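Chamado: gravador de voz da cabine com trecho sem áudio após descarga
Sistema: Nollex (leitura e arquivo de gravadores de bordo)
Cliente: Vurkora, setor de segurança operacional
Aberto por: Renata Makowska
Responsável: Zhiqiang Yuan
Prioridade: alta
Aberto em: 3 de setembro de 2026

Descrição inicial

Descarga do gravador de voz (CVR) de um turboélice da frota regional, feita em hangar após pouso com indicação de assimetria de flape. Não houve feridos nem dano à aeronave. O arquivo abre no Nollex, mas o canal 4 (microfone de área) não tem áudio nos primeiros 20 minutos. Os outros três canais estão completos. O gravador de dados (FDR) foi descarregado no mesmo turno e não apresenta falhas.

Precisamos saber se a perda é do gravador, do cabo ou da conversão. O relatório interno depende do canal 4 para confirmar o momento do aviso sonoro.

Anexos: arquivo bruto, arquivo convertido, registro da estação de leitura, ficha de manutenção do gravador.

Registro de atendimento

Z. Yuan: Recebido. Soma de verificação do arquivo bruto confere com a da ficha de descarga. Peço que o cartão de memória da estação não seja reutilizado até o encerramento do chamado. Peço também a versão do firmware da interface Drarker.

R. Makowska: Cartão retirado e lacrado. Firmware da interface: 4.400. A estação não foi atualizada desde dezembro.

Z. Yuan: Abri o arquivo bruto fora do Nollex. O canal 4 tem dados em toda a extensão. Os blocos iniciais não estão zerados, portanto o gravador registrou o microfone de área. Descarto, por ora, falha do microfone e da fiação na aeronave.

Z. Yuan: Repeti a conversão na bancada com o mesmo perfil usado pelo cliente. Resultado idêntico, com silêncio até o minuto 20. Com o perfil genérico, o áudio aparece desde o início, porém com ruído de quantização e fora de sincronismo com os canais 1 a 3. O defeito é reproduzível e está na etapa de conversão.

D. Ragab (engenharia de produto): O perfil do cliente declara 800 blocos por segmento para o canal 4. O cabeçalho do arquivo bruto informa 400. O conversor lê o primeiro segmento com o tamanho errado, rejeita os blocos por erro de paridade e grava silêncio no lugar. A partir do segundo segmento ele passa a usar o valor do cabeçalho, por isso o restante sai correto.

R. Makowska: O perfil foi fornecido pela Kocsis junto com o gravador anterior. A unidade foi trocada na última revisão por outra de mesmo número de peça, com modificação diferente. Ninguém da manutenção alterou o perfil na estação.

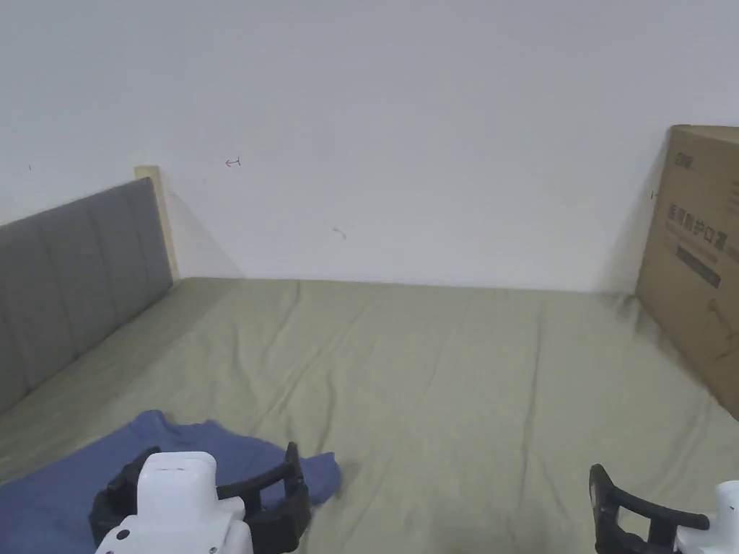

O áudio do trecho inicial pode ser recuperado sem nova descarga do gravador?

O arquivo bruto já contém o canal 4 completo; basta refazer a conversão com o tamanho de segmento correto, e o gravador pode permanecer armazenado como está.

Z. Yuan: Segue perfil corrigido, com 400 blocos por segmento. Procedimento:

1. Copiar o arquivo bruto para uma pasta nova. Não sobrescrever a conversão anterior.
2. Importar o perfil em Configuração > Gravadores > Perfis.
3. Desmarcar "Usar valores em cache".
4. Converter os quatro canais juntos. A conversão isolada do canal 4 perde a referência de tempo.
5. Anotar a soma de verificação do resultado e anexar ao chamado.

R. Makowska: Executado. O passo 3 não está disponível; a opção aparece em cinza.

Z. Yuan: A opção fica bloqueada enquanto houver sessão aberta com o mesmo arquivo. Verificar se outro usuário está com a conversão antiga carregada.

R. Makowska: Havia uma sessão de P. Hsu aberta na segunda estação. Encerrada. Opção liberada, conversão concluída. Canal 4 audível desde o início. Soma anexada.

P. Hsu (Vurkora, análise de voo): Alinhei o CVR ao FDR pelo acionamento do rádio. Diferença constante entre os dois, sem deriva. O aviso sonoro aparece no canal 4 antes da primeira chamada da tripulação ao controle. O trecho é utilizável para o relatório.

D. Ragab: Aberto defeito de produto em separado. O conversor deve interromper a operação quando perfil e cabeçalho divergem. Hoje a divergência só consta no registro detalhado, que vem desativado na instalação padrão.

Z. Boros (qualidade): Antes de fechar, o cliente deve conferir as descargas anteriores feitas com esta unidade. Qualquer conversão com o perfil antigo terá o mesmo silêncio inicial. Os arquivos brutos não são afetados.

R. Makowska: Conferido. Há uma descarga anterior, de verificação periódica, com o mesmo defeito. Reconvertida com o perfil novo, resultado normal. Ficha de manutenção corrigida.

Causa: perfil de conversão incompatível com a modificação do gravador instalado.
Solução: perfil corrigido e reconversão a partir do arquivo bruto.
Pendência: correção do conversor, acompanhada no defeito de produto.
Situação: resolvido, aguardando aceite do cliente para liberação do cartão lacrado.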